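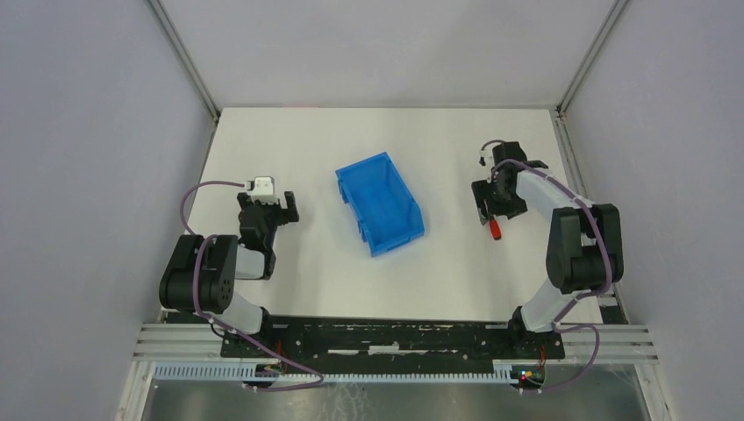
Shallow plastic bins for a packing bench - worth it or not?
Posted in August by Keabetswe Steyn
Clerkside Forum, Storage and Workspaces

Keabetswe Steyn
I've been sorting out the bench where I pack orders (mostly yarn, buttons and small haberdashery) and want to settle on one kind of container before I buy more. At the moment I have a mix of shoeboxes and two deep crates, and I lose things at the bottom of the crates. I'm looking at the shallow blue plastic sort with an open top and a raised rim.

My idea is one bin on the bench per order. Pick into the bin, check against the slip, pack from the bin, start again. The bench top is plain white and has nothing else living on it.

Does anyone work like this? Is shallow too shallow? And does the colour matter, or am I overthinking it?

mossgate_pete
We do it that way. Shallow is right for small stuff. You can see the whole floor of the bin at a glance, so if there's a button card left in it you know before the parcel is taped. With a deep crate you have to lean over and look.

The colour matters a bit. Blue is good for most things. We had clear ones first and white envelopes disappeared in them.

Busisiwe Oosthuizen
I'll disagree with Pete on one bin per order. It's fine for a hobby shop, but once you get past a handful of orders a day you spend your time walking back and forth. I pick a whole batch into one large tote, then sort at the bench. Last month we sent 412 parcels from a spare bedroom and I would not have managed it one bin at a time.

Shallow bins are good for the sorting part, I'll give you that.

mossgate_pete
Batch picking is faster until you put the wrong thing in the wrong parcel. Then it costs you a second postage and an apology. We used to batch and we stopped.

Busisiwe Oosthuizen
We get very few mix-ups. It depends how alike your stock is. If you sell six shades of grey yarn then yes, I can see it.

Keabetswe Steyn
I do sell six shades of grey yarn, more or less. I think I'll stay with one order at a time for now. I'm doing five or six parcels on a busy day, so the walking isn't a problem.

What size do people use? The ones I've been looking at are 38 cm on the long side. That fits the bench with room to fold a box next to it.

tilda_r
Measure your biggest regular order and put it in something that size before you buy. I bought a stack from Gronthorpe without doing this and they were too narrow for a folded jumper. They now hold seed packets in the shed.

Also check the clips if you get the kind with tabs on the side. Some are for holding a lid and stick out a bit. They catch on sleeves and on each other if you stand bins side by side. I cut the tabs off mine with a junior hacksaw and sanded the edge.

fenwick88
Don't cut them off! You'll want lids as soon as you move house or have to clear the bench for visitors. Stand the bins with the tabs facing away from you, or leave a gap between them.

tilda_r
I have never once put a lid on a packing bin, but fair enough.

Ásgeirsdóttir
Can I put in a word for the bench itself? White looks tidy and shows up small things, which is what you want with buttons. It also shows every pen mark and every scuff. I wipe ours down on a Tuesday with warm water and a drop of washing-up liquid. For biro I use a melamine sponge, but go gently or you get a dull patch.

If your bench is against a wall, check the back edge too. Needles and pins roll there and stay. I ran a strip of masking tape along the join and it stopped most of it.

Keabetswe Steyn
Good point about the back edge, I found three pins and a press stud there this morning. Will try the tape.

fenwick88
Has anyone used the Firell bins? They're cheaper but I can't tell from the listing if the floor is flat or ribbed. Ribbed is a pain with buttons, they sit in the grooves and you can't slide them out.

mossgate_pete
Mine are Firell. Flat floor on the small ones, ribbed on the large. The rim is a bit sharp on the underside so run a finger along it when they arrive, carefully.

Busisiwe Oosthuizen
The large ones warp as well if you leave them in a conservatory. Otherwise fine.

Keabetswe Steyn
Thanks all. I've ordered two of the small Firell ones to try, and the crates are going up to the loft with the Christmas things. I'm leaving the tabs on for now, sorry tilda. I'll post again when I've packed a week's orders with them.

tilda_r
No offence taken. Keep the hacksaw handy.

Contact the moderators | Copyright Clerkside Forum | Back to top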